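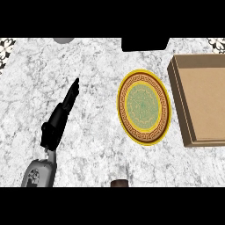
*Sim view, plate-to-box task, marble counter. Gripper closed, plate and box both empty.*

**Apr 7, 2025. Open day, notes after**

Writing this up while I still remember it. Hryhorii has the sign-in sheet and will add names if we need them.

Setup was the bench at the front of the lab, two monitors, one workstation running the sim live and the other looping saved runs. Lesia took the live station. I did the talking for the first group and swapped with Hryhorii after lunch. Visitors were mostly from Plitaven, plus a school group and three people from Wirham who are looking at the same kind of tabletop work for their packing line.

**What we showed**

Task was the plate into the cardboard box. We picked it because people understand it without being told anything. The plate with the yellow rim and the Greek key border reads well on the monitor, even from the back of the group. On the plain counter texture we used in February it looked washed out. The marble is busier but the plate stands out fine against it.

Episode length was set to 400 steps, which is too long for an audience. When the arm stalls early, you stand there talking until it times out. After the second group Lesia cut it to 200 and that worked much better. A reset every little while also gives people a natural point to ask something or walk off.

Saved runs on the second monitor: 200 episodes, same policy checkpoint, 167 successes. I wrote that on the whiteboard next to the screen and people asked about it more than anything else. The Wirham people wanted to know what the other 33 looked like, so Hryhorii filtered the log and played the failures one after another. Should have had that ready beforehand. It took him a while to find the right flag and we lost a couple of the school kids to the coffee table.

**Failures, from going through them with the visitors**

- Most are at the grasp. Fingers come down on the rim at a bad angle and the plate slides away over the counter.
- A smaller group where the grasp is fine but the plate catches the box wall on the way in.
- A few where the arm goes for the wrong thing, usually something dark near the top of the view. Lesia thinks the policy has not seen enough variation in the background objects. I agree but we have not tested it.

**Questions worth keeping**

Why not just use suction? Asked twice. Said we want one gripper for everything on the counter, and that the plate is only one of the tasks.

Does the marble matter? Good one, from a teacher. The answer is that we don't know how much. We have never run this checkpoint across counter textures in a proper comparison. The veining and dark blotches could be helping or hurting. Added to the list below.

Can it do it on a real counter? Told them the transfer work is on the Hisari rig and not ready to show. One of the Wirham people asked for a date and I did not give one.

Why are there black bands on the picture? The policy input is square and the view is wide, so it gets padded. A couple of people thought the screen was set up wrong. Next time use a cropped view for the audience monitor and leave the padded one on the workstation.

**Problems**

1. Live station froze once during the second group, right after a reset. Lesia restarted the sim and it came back. Log saved under the Choi folder with the others from the demo machine. Have not looked at it yet.
2. Second monitor is too low. People at the back could not see the lower half. Needs a stand.
3. Box sits hard against the right side of this camera view, so visitors only see part of it and can't tell if the plate has landed inside. Shift the camera or use the overhead for demos. Don't change it in the training config.

**To do**

- Hryhorii: script to play failures only, with one command. Put it in the demo folder and write the flag on the card taped to the workstation.
- Lesia: check the freeze log. If it is the reset again, open a ticket and link the old one.
- Me: send the Wirham people the short writeup, without the Hisari part.
- Me: texture comparison, same seeds, plain counter against marble. 200 episodes each to match what we have.
- Leave the step limit at 200 for demos, put it back to 400 for eval. Lesia has already changed it back on the workstation. The laptop still needs doing.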